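Shop > Donkeys & Mules > Halters & Leads

Dinon Relness Halter for Mules and Donkeys
Stock no. 2118 (mule) and 2044 (donkey)

For anyone who has tried to pull a pony halter over a set of ears that long, and then tried to catch the owner of the ears a second time.

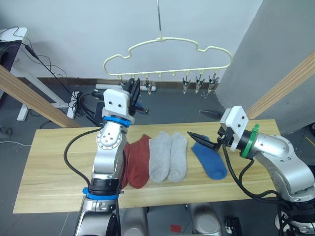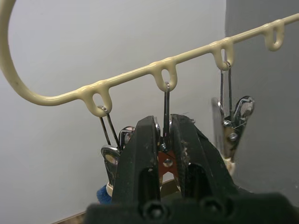
Photos: Anoma Khondokar

A mule has a horse for a mother and a donkey for a father, and it has its mother's build and its father's opinions. Its head is a compromise between the two. It's usually longer than a donkey's and heavier through the jaw than a pony's, with a narrow muzzle stuck on the end as if somebody ran out of material. Most halters are cut for horses. Put one on a mule and you have a choice between a noseband that fits and a crown that doesn't, or the other way round, and whichever you choose the cheek strap will end up in an eye.

The Relness is cut for the long-eared from the start. The noseband is smaller than you'd expect when you take it out of the bag, the cheek pieces are longer, and the crown undoes completely on the near side so that nothing has to go over the ears at all. We get a few returned every year by people who held it up against a horse halter in the kitchen and decided we'd packed the wrong one. Please try it on the animal first. The kitchen is no guide.

THE CROWN

The crown strap unbuckles, passes behind the ears, and buckles again. You stand at the shoulder with the lead rope over the neck, slip the noseband up over the muzzle, bring the crown strap round behind the poll with your right hand and do it up. With a mule that likes you, it's quick. With a mule that has seen the vet's ute come up the drive, it's as quick as the mule decides.

The buckle is a plain roller type with a thick tongue. We were asked for a snap at the crown so the halter could go on one-handed, and Dinon made up a few. They were very handy. The mules thought so too, and several learned to rub them open on a gatepost, so the buckle stayed.

The crown is padded where it sits behind the ears, and the padding is shaped so it doesn't creep forward onto the base of the ear. Donkeys in particular take a dim view of anything leaning on their ears and will say so, loudly, for hours.

THE TICHÝ THROAT

The throat strap follows the Tichý pattern, where the strap runs from a ring low on the cheek and comes back up at an angle in place of going straight across. What you get is a halter that stays put when the animal sets its head down and leans. A horse that pulls back generally goes up. A mule that pulls back goes nowhere, plants all its feet and waits for you to have another idea, and in the meantime an ordinary throat strap will slide round until the cheek piece is under its eye.

The strap adjusts on both sides. Do both sides evenly or the whole thing will sit crooked and your mule will look as if it's listening to something in the next paddock.

WEBBING AND LINING

The outside is flat woven webbing, doubled and box-stitched at the rings. The lining on the noseband and crown is Filtari, a soft close-knit tape that doesn't hold burrs the way fleece does. Fleece feels lovely in a shop. After a week in barley grass it feels like a doormat, and you will be picking it clean with a fork.

Filtari isn't magic. It will go stiff if you leave it caked with sweat and red dirt all summer, the same as anything would. Rinse it now and then in a bucket of cool water, give it a squeeze and dry it in the shade. It can go in the washing machine inside a pillowcase, though you'll want to choose a pillowcase you no longer have feelings about. Don't tumble dry it. Don't use fabric softener either, as the tape goes slippery and the halter starts to travel.

The rings are welded and the fittings don't have sharp corners. There's one large ring under the chin for the lead, and smaller ones at the cheeks that are fine for a fly veil or for driving in hand. They aren't meant for cross-tying a mule in a float, and we'd rather you didn't write to us about the time it worked.

SIZES

The halter comes in 3 sizes in each model. The sizes are Small, Standard and Mammoth. Mammoth is for the big American-type donkeys and for draught mules, and it's large. People with ordinary mules sometimes order it because they feel their mule is impressive. We don't doubt it, but measure anyway.

You need 2 measurements. Take the first right round the nose, halfway between the corner of the mouth and the bottom of the cheekbone. Take the second from that same line on the near side, up the cheek, behind the ears and down to the same line on the off side. Use a cloth tape, or a bit of baling twine and a ruler. If you use twine, mark it with a pen before you let go, because a donkey will eat twine in a spirit of enquiry.

Send us both numbers with your order and we'll check them against the size you've picked. If they don't match, we'll ring before we post it. If the numbers describe something the size of a wombat, we'll also ring.

For animals between sizes, go up in a mule and down in a donkey. Mules keep filling out through the jaw until they're well grown, and donkeys mostly fill out along the neck, where it does a halter no good whatever.

Foals are a separate matter. The Small is too big for a new mule foal and should not be punched with extra holes until it's nearly a belt. Dinon makes a foal slip, and we can order it in.

WHICH MODEL

No. 2118, the mule halter, has the longer cheek and the wider noseband. It also fits most hinnies, which have the same parents the other way about (horse father, donkey mother) and tend to come out a bit finer in the face. We don't sell many halters for hinnies. There aren't many hinnies, and those we've met have been wearing something borrowed.

No. 2044, the donkey halter, has a shorter cheek, a smaller noseband and a slightly deeper crown pad to allow for all that hair. If your donkey is clipped, it may need to come up a hole.

Both come in navy, bottle green and a brown that Dinon calls Saddle. There was a yellow. It was discontinued, and we have since sold out of it to people who could find it in long grass, which was the idea all along. If you would like the yellow back, please tell Dinon, as they've stopped listening to us.

FITTING

Done up, the noseband should sit a couple of fingers below the cheekbone and you should be able to get a couple of fingers under it. The crown lies flat behind the ears. The throat strap is looser than people want to have it, with room for your hand. Offer the animal a bit of hay and watch it chew. If the noseband goes tight at every bite, let it out.

A new halter will give a little in the first fortnight. Check it again after that, and after the first good rain.

LEAVING IT ON

Don't leave it on in the paddock. We know that catching is half the trouble, and that's the reason most people leave a halter on, but the Relness is strong webbing with strong stitching and it won't break if it gets hooked on a fence or a low branch, or if a hind foot goes through it during a scratch. If you must have something on in the paddock, ask us about a leather crown that will give way. You can have one fitted to either model when you order.

As for catching, a bit of carrot and a show of complete indifference does more than any halter. Walk out as though you have come to look at the trough. Take an interest in the trough.

WHAT COMES IN THE BAG

The halter, a spare crown buckle tongue and a printed card with the measuring points on it. The lead rope is sold separately. We recommend a cotton one, thick enough to hold in comfort for as long as the conversation takes.

REPAIRS AND RETURNS

Unused halters can come back for a swap if the size is wrong. Used ones can too, in the first fortnight, as long as they've been washed. We do mean washed. Stitching and rings are covered by Dinon against faults. They aren't covered against being chewed by a friend over the fence, but send it in and we'll tell you if it can be mended. Dinon will restitch most things for the cost of the postage and a bit over, and a replacement crown strap can be bought by itself.

Allow some extra time for orders of the Mammoth size in August, when the show people all remember at once.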